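# Getting the segmenter to stop cutting at the wrong place

I spent most of June on one small part of our tooling, the part that splits a recording of someone's hands into steps. I'm writing it down mostly so I remember why it works the way it does now.

The old version, which Lawal Anozie wrote before he moved to the planning side, looked at hand speed and cut wherever the speed dropped near zero. For picking up cups that was fine. For paper it was a mess. People slow down a lot when they handle sheets. They square the edges, stop, shift a thumb, stop again. One clip of somebody straightening a stack came out as 30 steps, and the planner tried to learn every one of them.

My first fix was a longer minimum step. It helped with the count and broke the short grasps, so I took it out after a day.

The second fix is the one we kept. Each hand now has its own contact state, and a cut needs a change in that state as well as a drop in speed. If both hands are still holding the same thing, it stays one step no matter how often they pause. There are 3 states: free, touching and holding. I tried adding a fourth for sliding, but the perception model couldn't tell it from touching, so out it went.

Thin objects are still the weak spot. A sheet seen nearly edge-on is a few pixels tall, and the mask comes and goes – white paper over a white desk makes it worse. Mared Meredith suggested using the shadow under the paper as a hint, and we have a branch for that, called Skalmont.
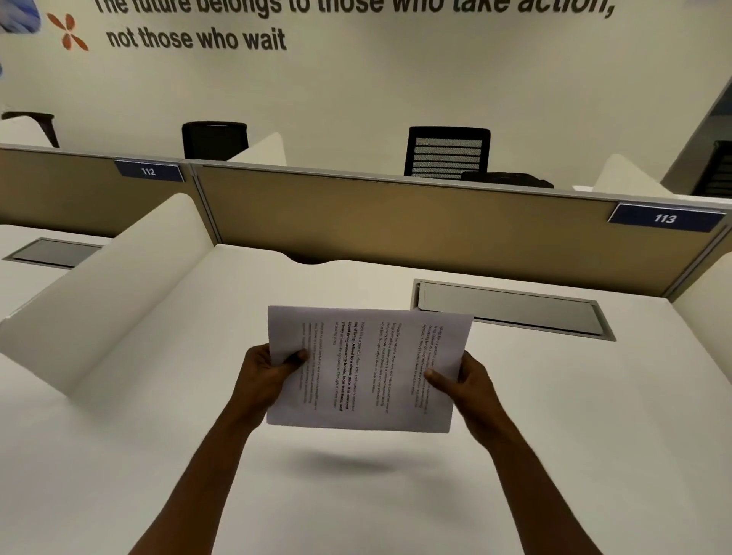 The branch isn't merged yet. It treats the shadow as a second mask and checks that the two move together. I ran it over 1126 clips overnight and got fewer dropped masks, but it also picked up shadows from sleeves, and those are harder to throw away than I expected.

Next I want to fix the viewer. It still draws the left and right hand timelines in the same color, and I've mislabeled 2 clips that way already.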